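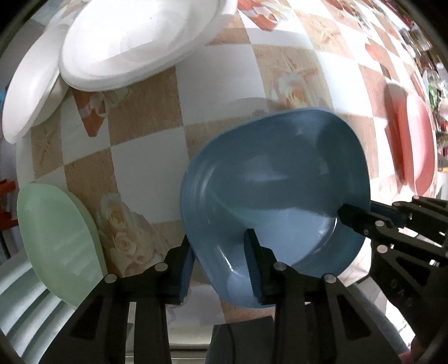

# Tultach: two hand-held grippers and a pile of dishes

4 min read

Hi! Tultach is my homemade pair of gripper tools plus the recordings I've been making with them in my kitchen. You hold one in each hand, a camera rides on each, and you do the washing up (sort of) with robot fingers in place of your own. The recordings are meant for teaching a two-arm setup that is still mostly a box of parts on my bench at the shared workshop. So what you get in this repo is the tool files, the recordings, and my notes.

The picture up top is a pretty typical moment -- blue plastic bowl in one gripper, the second one coming in from the right near the rim, plates standing against the tile behind. If you want to know what the data looks like before you download it, it looks like that, for a long time.

## What's in the repo

- `tool/` -- cut files for the finger plates, the body prints, the pad molds
- `episodes/` -- the recordings, one folder each, two videos plus a pose file
- `scripts/` -- sync, trimming, and a viewer that works if you're patient with it
- `notes/` -- my build log, unedited, sorry about the spelling

There are 1,000 episodes in the current release. I stopped at a round number because my sink needed to go back to being a sink.

## The tool

Each gripper has two parallel fingers on a linkage. The fingers are black plates held together with pivot pins, and there are ribbed pads on the inner faces where they touch things. Pads are dark blue because that was the pigment I had. Squeeze the trigger, the fingers close, let go and a spring opens them again.

The linkage layout started out as the Fonano drawing, which somebody at the workshop had pinned up over the laser cutter. I changed the pin spacing and made the plates thicker after the first set flexed like crazy on anything heavier than a cup. This is version 3. Version 2 is in the repo too, in `tool/old`, but please don't build it! The pins walk out.

Stuff I'd tell you before you start cutting:

- Ream the pin holes by hand. The cutter leaves a taper and the fingers will bind halfway.
- Pads go on with the ribs running across the finger. I did one set lengthwise and bowls slid right out.
- Check that both fingers meet at the tips when closed. If they meet lower down first, swap the inner plates left for right.
- The Saner springs are a bit strong for long sessions. My hand cramped up. I've left them in because the lighter ones didn't open reliably with wet pads.

## How I recorded

Every episode is a person (me) picking up dishes, turning them, passing them from one gripper to the other, and putting them in or near the rack. Bowls are the fun ones. To get a good hold on a bowl you put one finger inside the rim and one outside, and then the angle of your wrist decides everything. Plates are easier to grab and much easier to drop.

I set a fresh layout before each batch: some plates on edge, some leaning, the bowl wherever. I tried to be random about it, but I'm right-handed and I have habits, so expect the second gripper to come in from the right a lot more often than is healthy for a dataset. If you're training on this, think about mirroring. The pose files mirror cleanly with `scripts/flip.py`, the videos take a while.

Most of it was recorded in January, after dinner, with the ceiling light on. There's a small daylight set from one Thursday when I was home. The colors shift quite a bit between the two and I haven't corrected for it.

## Known problems

- 13 episodes have the left and right videos swapped. They're listed in `notes/swapped.txt`. I'll fix the folders when I get to it.
- The wall is busy. My kitchen tile is a checkerboard with starfish and seashells and roses on it (came with the place), and my early tracking runs latched onto the pattern very happily and then fell apart anywhere else. Record a few of your own in front of a boring wall before you trust any numbers.
- The lens is wide and the corners go dark. There's a crop setting in the viewer, and I'd use it for anything that depends on the edges.
- Glossy plastic throws bright patches. Depth estimates inside bowls are junk under the ceiling light.
- Trigger position is noisy near fully closed. I smooth it in the sync script, raw values are kept in a separate column.
- No force readings. I want them! The Rautiainen load cell board is sitting in a drawer waiting for me to learn how to mount it without making the body twice as fat.

## Using it

Run `scripts/sync.py` on an episode folder first, then open it in the viewer. If the two videos drift apart toward the end, pass `--retime` and go get a coffee. Python is all you need, no fancy hardware.

Do whatever you like with the data and the cut files. If you build a pair, open an issue and tell me what you changed -- especially if you've found a better pad shape, I've got a bag of failed ones and no good ideas left.

## To do

- fix the swapped folders
- lighter trigger, same spring
- mugs (handles are hard)
- a second kitchen, if a friend will lend me one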